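Chapter 17
Working Rules for Household Manipulation

A kitchen counter places a robot arm close to wood, metal, stone and food packaging. This chapter sets out the rules that apply before the arm may move.

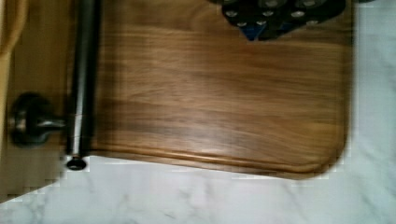
Reading time: 2 min

The Nanadero code separates the work zone from the approach zone. Every fixed object in either zone, including bars and handles, is entered on the site sheet. 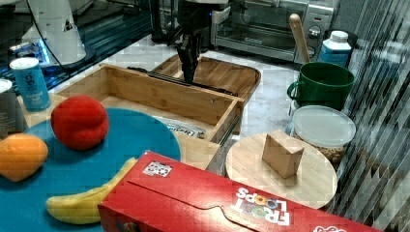 Figure 17.1. Gripper above a countertop work zone.

Section 17.2 covers clearance. The operator records the lowest point of each planned path and confirms that cables can follow the arm without catching. Soft and rigid items are listed separately.

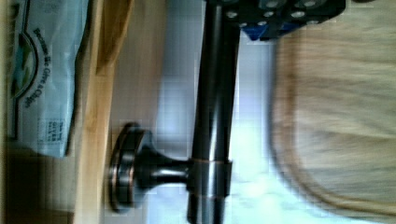 Clearance must be checked again whenever an item is added or moved. Under the Sjögren method, the second check is made at reduced speed and signed by the operator before normal work resumes.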